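映画『プラミヴァス(Plamivus)』、公開2週目も満席続く ディオニシス・バカリスの初主演作

2021年11月1日

この秋の映画館で、いちばん熱い客席はどこかと聞かれたら、迷わず『プラミヴァス』の上映館を挙げたい。ルワン・グナワルダナ監督の長編第2作が公開2週目に入っても勢いを落とさず、週末は73スクリーンの多くで満席の札が並んだ。配給のスクメックス(Skumex)は、今週金曜からさらに11スクリーンを追加すると発表している。

10月の公開前、この作品の前評判は決して高いものではなかった。主演のディオニシス・バカリスはこれが初の主役。大がかりな予告編もなく、宣伝といえば主題歌の短い映像と、街角に貼られた青一色のポスターくらいだった。それが初日の夜の回が終わったあたりから空気が変わる。「最後の20分で息を止めていた」「隣の知らない人と拍手した」といった感想が次々に流れ、翌日の昼にはもう前方の席しか残っていない劇場が出ていた。

物語の舞台は、架空の港町ソルモント。閉鎖の決まった造船所で夜間警備をしている青年ニコが、父の残した古い船を1隻だけ海に戻そうとする。筋だけ書くと地味に聞こえるかもしれないが、これが本当に面白い! 前半はほとんど喜劇で、ニコと元溶接工の老人たちのやりとりに場内がどっと沸く。ところが船底の修理が始まる中盤から、笑いの調子をそのまま残して、じわじわと緊張が増していく。この切り替えのうまさは、前作『バックリー(Buckley)』で会話劇の名手と呼ばれたグナワルダナ監督ならではだろう。

バカリスの演技にもぜひ注目してほしい。脇役時代の彼を覚えている人は、早口で騒がしい弟分の印象が強いはずだ。今回はせりふがぐっと少なく、ロープを巻く手つきや、階段の途中で立ち止まる間だけで気持ちを伝えてくる。造船所の門の前で母親からの電話に出る場面は、ほぼワンカットの長回し。公開後のインタビューで本人は「あの日は風が強くて、声が届いているのか不安だった。監督が何も言わずにうなずいたので、これでいいのだと思った」と振り返っている。

音楽の評判もいい。主題歌はもちろん、老人たちが昼休みに口ずさむ作業歌が妙に耳に残り、帰り道につい歌ってしまうという声が多い。記者も2回観て、2回とも駅まで鼻歌だった。サウンドトラックの配信では、この作業歌が主題歌を抜いて再生数の首位に立っている。

グナワルダナ監督は先週末、予告なしに都市部の劇場を回り、上映後の客席に顔を出した。「新人の主演で、港の話で、船が1隻。企画の段階では何度も断られました。それでもお客さんは俳優の名前の大きさより、物語を見てくれる。今日この席に座っている皆さんが、その答えだと思っています」。話の途中で後方の席から作業歌の合唱が始まり、監督が目頭を押さえる一幕もあったという。
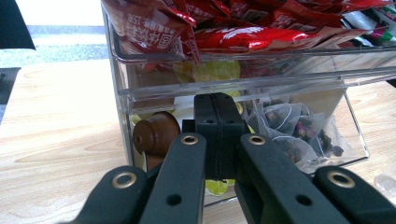

興行の面でも、来週は大きな山場になる。大作シリーズの新作が控えており、スクリーンの奪い合いは避けられない。ただ、劇場側の見方は意外なほど明るい。平日夜の回の落ち込みが小さく、家族連れや年配の観客が2週目に入って増えているためだ。ある劇場の支配人は「若い人が先に観て、次の週に親を連れてくる。こういう動き方をする作品は久しぶりです」と声を弾ませた。

スクメックスによると、追加分のスクリーンには地方の小さな映画館も含まれている。「うちの町では観られないのか」という問い合わせが初週から相次いでいただけに、待っていたファンにはうれしい知らせだ。字幕版に続いて、聴覚に障害のある人向けのバリアフリー字幕版の準備も進んでおり、上映館は決まり次第、公式サイトに掲載される。

気になる次回作について、監督は「まだ題名もない」とかわしつつ、バカリスと再び組みたいという希望ははっきり口にした。当のバカリスは「呼ばれたらすぐ行きます。今度は陸の話がいいですね、船酔いがひどかったので」と笑っていた。

『プラミヴァス』は全国で公開中。追加館での上映は金曜の初回から始まり、前売り券は追加館でもそのまま使える。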